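Is "whole-home humidity control" worth paying for, or am I being upsold?

Asked in Heating, Cooling and Air

mpfister

I own a two-story house, built in the seventies, forced-air gas heat, no humidifier. Every winter the air gets dry enough that my knuckles split and I get a shock off the bedroom doorknob. A gap has opened between two of the floorboards in the hall. By spring it closes again.

I had a company called Beltard out to clean the furnace. The technician did the cleaning, then sat down at my kitchen table and told me the house was "chronically under-humidified" and that the wood floors would be ruined in a few years if I left things alone. He wrote up a quote for a steam humidifier on the supply duct, with a new control on the wall, for $1,320 installed. A "whole-home air health plan" would be on top of that at $300 a year. When I asked what the plan covers he said peace of mind, and then that they change a part.

I don't like being told my floors are dying by a person who is selling the cure. But my knuckles do hurt. My sister-in-law has a portable unit made by Vamero and says it's all she needs, though her place is an apartment and half the size of my downstairs.

What I want to know:

Is dry winter air a real problem or a sales problem?
Would a portable do the job?
Is there any reason to get the steam type over the cheaper kind that sits on the duct?
What is the yearly plan for?

I have a little dial hygrometer on the bookcase that says 22. I have no idea if it's right. It came with a set of barbecue tools.

Mechthild Pfister

3 replies, sorted by votes

ductless_in_duluth

Get the steam one. We put one in and it's great, no more static. You get what you pay for. Don't bother with portables, they grow slime.

Comment from mpfister: Thank you. What did you have before, and what was your humidity before and after?

Comment from ductless_in_duluth: Didn't measure, you can just feel it.

oldhouse_gary

I'd slow down. I sold and installed heating equipment for a long time and I've heard that kitchen table speech from the inside. Parts of it are true, which makes it hard to argue with.

Cold air holds very little water. It leaks into your house, your furnace warms it up, and the relative humidity drops through the floor. So yes, dry air in winter is real. How dry your house gets depends mostly on how much outside air is getting in, and a house from the seventies that hasn't been worked on can leak a lot. The technician apparently didn't mention leaks. There isn't much money in caulk.

The floorboards: wood shrinks in dry air and swells in damp air. A gap that opens in January and closes by spring has been doing that for as long as you've had the floor. Did he look at any of the boards, or ask how long it's been going on? "Ruined in a few years" is a claim I'd want in writing, with his name under it. If you had boards cupping, or splitting along the grain, I'd be more concerned. You didn't mention any of that.

Your hygrometer is the weakest piece of evidence in the whole story and everybody is building on it. Those little dials can be off by ten or fifteen points. At a true 22 your house is dry. At a true 35 your house is fine and you need hand cream. You can check it for pennies. Put a few spoonfuls of table salt in a bottle cap, add just enough water to make it a wet paste, and seal it in a clear zip bag with the hygrometer overnight at room temperature. It should read 75. If it reads 65, it's reading ten low, at least at that end of the scale. If it reads something silly, throw it out and buy a digital one, and test that too, because I don't trust those out of the box either.

Now the equipment.

Portables. Fine for one bedroom with the door shut. For a whole two-story house you'd be filling tanks morning and night and still losing. Ignore the square footage on the box. I've seen one rated for a big open floor plan that couldn't keep up with a den. They do get slimy if you don't clean them, so the fellow above is right about that much. I can't tell you anything about Vamero in particular.

Bypass or fan-powered units on the duct. Furnace air passes over a wet pad and picks up moisture. It's a dumb box with a valve and a pad. The pad is cheap and you change it yourself once a season. The catch is that it works mostly when the furnace is running, and it sends some water down the drain.

Steam. Boils water with electricity and puts the steam in the duct. It makes more moisture and doesn't need the furnace to be firing, only the blower. It also draws real power, usually wants its own circuit, and scales up if your water is hard. Ask whether that quote includes the electrician. I'd bet it doesn't.

For a leaky seventies house in a cold place, steam can be the right answer. It can also be a way to humidify your attic at great expense. I wouldn't buy any of them until I knew the real number and had spent a Saturday with a tube of caulk and some weatherstripping. Attic hatch first. Then the rim joists in the basement if you can reach them.

As for the plan, $300 a year to change a part. Ask which part, get the part number, and look up what it costs. If he won't give you the part number you have your answer.

Comment from mpfister: He did not look at the boards. He looked at the furnace and then at the kitchen. I'm doing the salt test tonight.

Comment from mpfister: It read 64. So I may really be in the low thirties?

Comment from oldhouse_gary: Could be. The error isn't always the same at the low end, so get a second one and set them side by side for a week. But I wouldn't sign anything on a 22 that came with barbecue tongs.

tallpine

Agree with most of Gary's answer, but I think he goes easy on one thing, and that's too much humidity. Sales people never bring it up. If you push a house to 45 percent when it's below zero outside, the water goes to the coldest surface it can find, meaning your windows and the inside of your walls. I know a house where the owners ran a duct humidifier flat out on a setting the installer picked and never touched again. By March they had black spots behind the headboard and the sills had gone soft. The repair quote was $800 and that was only for the sills.

I'd also question the knuckles. Mine split every winter too, and I blamed the house until I switched dish soap and started wearing gloves outside. I'm not saying your air isn't dry. I'm saying a sore hand isn't a hygrometer.

What I would do, in this order.

1. Get a true reading

Two digital hygrometers, both salt tested, one upstairs and one down. Keep them off outside walls and away from registers. Write the numbers down morning and evening for a week. You want to know what the house does on the coldest days in particular, so note the outdoor temperature next to them.

2. Find the leaks

On a windy day go around with a stick of incense and watch the smoke at outlets, baseboards, the attic hatch and the fireplace damper. Some utilities will do a blower door test cheaply or free. Call and ask before you pay for one. Be a little wary if the person doing the test also sells insulation.

3. Get a second and third quote

Ask for a fan-powered unit and a steam unit, priced separately, with wiring and drain listed as their own lines. I did this with a Čierny bypass model and the same box came in at $505 from one outfit and $800 from the next, with no difference I could find except a nicer van. Have each of them explain how they sized it. If the answer is "that's the one we put in everybody's house," move on.

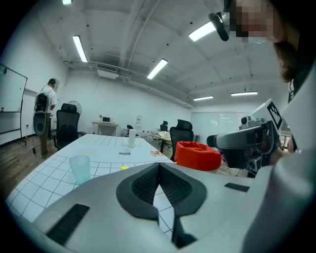
4. Set it low and leave it low

Whatever you end up with, start at 30 percent in cold weather and watch the windows. If there's water on the glass in the morning, turn it down. A control with an outdoor sensor will do this for you, and that's about the only extra I'd pay for. The Fullik one that's often bundled with these has a phone app, which I've never found a use for.

5. Skip the plan

Changing a pad takes ten minutes and a screwdriver. A steam canister is a little more trouble, but the instructions are on the inside of the cover on the ones I've seen. Shut the power off first and let it cool. If you really don't want to do it yourself, pay for a visit when you need one.

Comment from oldhouse_gary: Fair point on the windows. I should have put that in. Would still do the caulk before the quotes, because the size of unit you need changes afterward.

Comment from tallpine: That's why it's step 2.

Comment from mpfister: Both useful. I bought two digital ones and they disagree with each other by four points, so I am salting them now. I called Beltard and asked for the part number on the plan. The woman on the phone said it varies by home. I asked what it was for mine and she said the technician would have to come back out to check, and that there would be a charge for the visit.

Comment from ductless_in_duluth: Still love our steam one fwiw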